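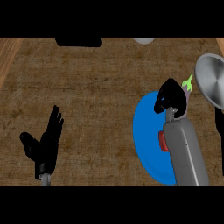 ## 4. Setting Up the Brennan Tabletop Loom

You have unpacked the loom, checked the parts against the list in Section 3, and found that you have one wing nut more than the list says. Everyone does. Put it in the drawer with the others.

This section takes you from a folded frame to a loom that is ready to be warped. Allow an evening. The box says an hour, but the box was written by the people who sell it.

### 4.1 Choosing a surface

The Brennan will sit on any flat table deep enough to hold all four feet. An old table is fine, and a scuffed one is better, as you will stop worrying about it sooner. Glass tables are not suitable. Neither are card tables, ironing boards, or the lid of a piano.

1. Clear the table. The loom needs its own footprint plus a hand's width at each side for the ratchet handles.
2. Press down on each corner of the table in turn. If it rocks, fix the table first. A loom on a rocking table will walk, slowly, toward whichever edge is nearest to your foot.
3. Stick the felt pads to the feet of the loom and leave them for 10 minutes before you put any weight on them.
4. Sit down and put both forearms on the table. If your shoulders rise toward your ears, the chair is too low. Raise it now, while you still feel like getting up.

**Note:** Keep the loom away from radiators and sunny windows. The side frames are solid wood and will move with the weather. They do this quietly and tell you about it in the spring.

### 4.2 Unfolding the frame

**Caution:** The hinges are stiff when new and less stiff than you think once they get going. Keep your fingers on the outside of the side frames until both catches have clicked.

1. Stand the folded loom on its feet with the Brennan name facing you. If you can't find the name, the loom is upside down.
2. Loosen the two black knobs on the lower rails. Do not take them off. The washers behind them are small, round, and fond of travel.
3. Pull the front beam toward you until the catches click on both sides. One click means one side is open and the other is thinking about it.
4. Tighten the knobs by hand. Pliers will give you a very tight knob and, shortly after that, half a knob.
5. Look along the front beam toward the back beam. They should be parallel. If they aren't, loosen both knobs, give the frame a gentle shove at whichever corner is ahead, and tighten again.

### 4.3 Fitting the beams and ratchets

The cloth beam goes at the front and the warp beam goes at the back. They are the same length, the same thickness, and the same color, a decision on which we have received letters. The cloth beam has a small notch at its left end.

1. Slide the cloth beam into the front slots, notch to the left.
2. Slide the warp beam into the back slots.
3. Push a ratchet wheel onto the right-hand end of each beam. The teeth should lean away from you at the front and toward you at the back.
4. Drop the pawls onto the wheels and turn each handle a full turn. You should hear steady clicking. A grinding noise means that a wheel is on backward. Silence means that the pawl is hanging beside it, doing nothing.
5. Tie the apron rods to the beams with the cords from bag C. Use six cords to each rod, evenly spaced, and make the loops the same length. Check them with a ruler, even if you have a good eye. People with a good eye are the reason Section 9 has a heading called "My Cloth Leans."

**Note:** Looms made before the change to the Urnosura ratchet have metal wheels held on with a split pin. If yours has them, fit the pin last and bend only one leg of it. You will want it out again someday.

### 4.4 Hanging the heddle

1. Lift the rigid heddle by its wooden edges. The plastic middle will flex, and it does not enjoy it.
2. Set it in the rest position, which is the middle notch of the three on each side block.
3. Move it to the upper notch, then to the lower one, then back to rest. It should lift out cleanly each time. If it sticks, rub a little candle wax on the inside of the block.
4. Check that both ends are in the same notch. You will laugh at this step now, and remember it when you have woven a foot of something unusual.

**Caution:** Do not oil the blocks. Oil will find your yarn, and it will choose the white.

### 4.5 The string test

Do this before you put on any yarn you have paid real money for. We use Citimus cotton twine, and so does the sample warp in Section 5, but any smooth string that doesn't stretch will do. Kavitham wool is lovely and completely wrong for the purpose.

1. Tie a length of string from the left end of the back apron rod, through the nearest slot in the heddle, to the left end of the front rod.
2. Do the same on the right.
3. Wind the warp beam on by one click at a time until both strings are firm.
4. Pluck them. They should sound alike. If one is flat, the cords on that side are too long - see step 5 of 4.3, and the remark about rulers.
5. Leave the loom under tension overnight with the heddle at rest.

In the morning the strings should still be firm. If they have gone slack, tighten the lower knobs and repeat the test. If they go slack again, check that the pawls are seated all the way into the teeth. Replacement pawls are part number 1711, and they are sold in pairs, whichever one you have lost.

Once the test has passed, cut the strings off and go on to Section 5. Keep the twine. You will need it for tying back the apron rods, marking your place, and holding the instructions open at the right page, as the binding has opinions of its own.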